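Teaching Parsa to Find the Trash Bin
Final report, Unley Robotics Club, simulation group
Written up by Shufen Pan, Wednesday, February 13, 2019

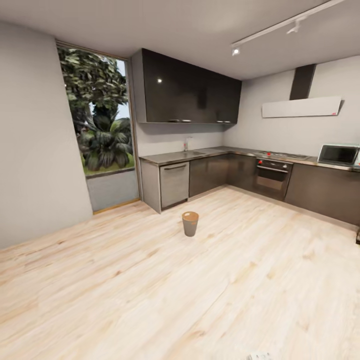
When we started in November, the plan was to have Parsa (our name for the robot, and by now for pretty much everything connected to it) clear a whole kitchen by itself. We were very excited and we drew a lot of diagrams! Our teacher listened kindly to all of it and then suggested that we pick one object and one room, and get the robot to drive up to that object and stop at the right distance. So that became the project, and I have to say it kept us busy for the entire term.

We did all of our work in simulation, in a kitchen scene we called Brulano. The target was the small gray trash bin with the round wooden lid. It stands on the open floor a short way in front of the dishwasher, so there is nothing to steer around, and we thought it would be easy. It was not easy at all, at least for us. The boards in that kitchen are very pale and have a grain and darker knots in them, and our first detector was quite fond of the knots. It would report a bin, very sure of itself, and Parsa would roll happily toward a bare piece of floor.

Our first training set had 639 images, nearly all of them from the same height and angle. We went back and made a larger one of 3,273, this time moving the viewpoint and changing the light in every batch (this took many lunch breaks, and I want to thank everyone who stayed). The new detector stopped bothering with the knots. It still had trouble when the lid was very bright, and we never completely fixed that.

For the final test we ran 21 trials from different starting spots. Parsa stopped at the correct distance in all but 3 of them. Two of the misses began from the far corner, and in the other one it simply turned in a circle until the time ran out, which made us laugh, though we would like to understand it better.

Next term we want to try the same program in Onenden, our second kitchen, which has a darker floor. We have also promised the younger students a turn at the controls.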